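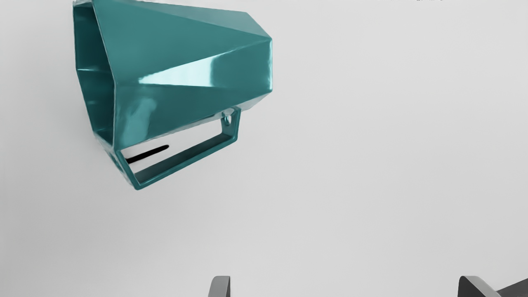 Wrist view, lying-mug set, default mesh. Fingers at the bottom, mug not yet touched.

6/28/22

Contact labelling again. For anyone joining late: Vonditier is the grasp policy, Waltance is the little network that looks at the wrist view and the side view and tells us whether the fingers are on the object. We train Waltance on labels that come straight out of the simulator, so it ought to be the easy part. I wrote "should be done by lunch" against it in February and have left the line in as a warning.

Finished the full batch overnight. 439 episodes on the lying-mug set, five seeds, same start poses for each seed. Waltance disagreed with the physics engine about first contact in 90 of them. I had been hoping for a number I could put in a footnote.

Split the 90 by hand this morning, with tea. Most go the same way: Waltance says "contact" early, while the fingers are still coming down, and Vonditier takes it at its word and closes on air. The rest are late. The late ones do less damage, as the arm simply leans on the mug a bit until the force limit complains. Very few are wrong in both directions in the same episode, and those I put in a folder called "later" with the other things in the folder called "later".

First idea was the shading. The mug mesh is low-poly and glossy, so each flat panel either catches the light or doesn't, and a bright patch can swing across a panel between one wrist view and the next while the mug itself has gone nowhere. In the wrist view at the top there is a near-white reflection sitting in the middle of a teal facet with a perfectly hard crease beside it. If I were a small network with a habit of looking for pale things next to teal things, I would be tempted.

So I rendered the same episodes again with the gloss turned off. Physics untouched, joint trajectories replayed, only the material changed. Early calls dropped a little. Nowhere near enough to go and tell anyone. Gloss is a contributor and I will leave it in the randomisation, but it isn't the culprit, and I'm slightly annoyed at how much of the morning went on it.

Second idea was the saliency maps, which I distrust on principle and use every week. On the wrist view they were a smear over the rim and the handle, much as you'd expect and no help. On the side view they were much tidier. The weight sat on the finger ends, and in the early-call episodes it sat on the finger ends well before they had got anywhere near the mug. 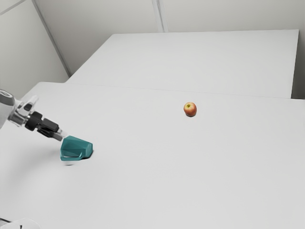 Lighting in the Lowther scene was set up to be gentle, and I have the commit message to prove it ("make it less like a car park"). Soft everywhere, hardly any hard shadow, pale table, pale walls. I was pleased with it. The trouble is that one of the fingertips is nearly white as well, and where it comes down to the top left of the mug it half melts into the tabletop. The grey finger next to it reads fine. For the pale one, the best cue left is where the teal begins, and from the side view "finger in front of mug" and "finger on mug" can look the same. Even with the picture blown up on the big monitor I would only go as far as touching or almost touching, and I have the advantage of having built the thing.

Which makes me less inclined to blame Waltance. We gave it a question that the side view can't answer and marked it down for guessing.

Checked the obvious follow-up: swap the fingertip material to the dark charcoal of the gripper body, replay everything, same labels, no retraining. The early calls got worse. Took me longer than it should have to see why. The network had learned on pale tips, and dark tips against teal are a new thing to it, so of course it flailed. Retrained from the same initial weights with the dark tips in the training renders, and then the early calls fell away properly on all five seeds. Late calls unchanged. I'm not writing the number down until the held-out objects have run, having been burned by writing the number down.

Notes on the labels themselves, before I forget:

The simulator label flips to "contact" when the solver reports a non-zero contact pair between a finger collision shape and the object. The collision shape on the fingers is a box with padding. The visual mesh isn't padded. So the physics can say contact while the rendered finger still has a sliver of daylight under it. I measured the padding in the config and it is 5 mm, which is generous, and was put in by me to stop the mug from jittering. It did stop the mug from jittering.

This explains some of the late calls rather well. Waltance is waiting to see them touch. The label says they already have. In that argument I'm on the side of Waltance.

Handle: the collision shape for the mug is a convex decomposition, and I looked at the handle pieces to see whether the loop is open. It is, but the pieces bulge inwards where the arms join the outer bar, so a finger going through the loop meets something before it ought to. Doesn't matter for rim grasps. Will matter as soon as Vonditier is allowed to pick by the handle, which it keeps asking to do.

Distractor: the apple. It stays where it is for this set, across a wide bit of bare table from the mug, and it does nothing to the contact calls. I masked it out for a subset to be sure and the outputs barely moved. In the cluttered set it will be closer and I expect it to become interesting. The mottled texture at least gives the network something to hold on to, which can't be said for the table.

Things tried that weren't worth it:

Sharper shadows in the side view. Helped a bit, and then the policy started using the shadow of the arm as a clock. Reverted.

Adding depth to the wrist view. Probably right in the long run, but the Zoderside arm doesn't have a depth sensor at the wrist and I'm not designing for hardware we would have to beg for.

Raising the contact threshold on Waltance's output. Trades early calls for late ones at a terrible exchange rate. Plot is in the shared folder, it looks like a ski slope.

What I'm doing next. Padding goes down, and if the mug jitters I will fix the solver step properly like an adult. Label gets a second channel with the mesh-to-mesh distance, so we can train on "how far" and threshold it ourselves. Fingertip colour goes into the randomisation along with the gloss, tips and body drawn separately. Table colour too, since a pale table under everything was only ever my taste.

Retrain kicked off on the dark-and-pale mix before I left, standing cups and lying mugs together. If you need the second GPU, it's mine until the run finishes, and the sticky note on the case says so. Please don't move the sticky note.

Still to look at: why seed three has nearly all of the both-ways-wrong episodes. Opened the folder called "later". Closed it again.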